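4. Winding the bobbin and setting the thread tension

Read this section before you sew with the Prillance quilting machine for the first time. If you already used the older Tanguy model, please read it also, because the bobbin of the Tanguy is lower and does not fit.

4.1 Winding the bobbin

1. Turn the hand wheel toward you until the needle is in its highest position.
2. Raise the presser foot.
3. Put the spool on the spool pin and press the spool cap against it. For small spools use the small cap.
4. Pull the thread through guide A and then two times around the winding disc. The thread must sit between the two plates of the disc, otherwise the bobbin becomes soft and uneven.
5. Pass the end of the thread through the hole in the bobbin, from inside to outside.
6. Place the bobbin on the winder shaft and push it to the right. You will hear a click.
7. Hold the thread end and press the foot control slowly. After ten turns stop and cut the end close to the bobbin.
8. Continue at middle speed. The winder stops by itself when the bobbin is full.
9. Push the bobbin to the left and take it off.

Note: Do not wind new thread over old thread of another color. The old layer can slip, and the seam on the back side of the quilt will have loops.

Note: For a large quilt it is practical to wind several bobbins before you start. With 50 weight cotton, one full bobbin holds enough for 92 blocks of the Oltesham pattern when you only do the piecing. For free-motion quilting it is much less.

4.2 Inserting the bobbin

1. Switch off the machine.
2. Slide the cover plate toward you and lift it.
3. Hold the bobbin so that the thread runs counterclockwise, and drop it in the case.
4. Pull the thread in the slot and then to the left, under the small spring. You should feel a light resistance.
5. Leave a tail of four inches and close the plate.

CAUTION: Keep your foot away from the foot control while the cover plate is open and the machine is on.
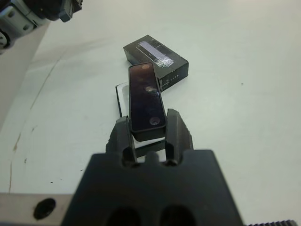 4.3 Setting the upper tension

The tension dial goes from 0 to 9. For piecing cotton start with 4. For quilting through batting start with 3 and test on a scrap - the scrap must have the same layers as the quilt, top, batting and backing.

1. Thread the machine with the presser foot raised. When the foot is down, the tension plates are closed and the thread stays outside of them.
2. Sew a line of six inches at 400 stitches per minute.
3. Turn the scrap over. If you see loops of the upper thread on the back, turn the dial one half number higher.
4. If the bobbin thread comes up to the top side, turn the dial one half number lower.
5. Repeat until both sides look the same.

Do not turn the screw on the bobbin case for this. It is set at the factory, and in most cases the upper dial is enough. If the problem remains, clean the lint under the cover plate and change the needle - then test again. Replacement needles have the part number Hillden 215.

Section 4 last revised: 2018-11-24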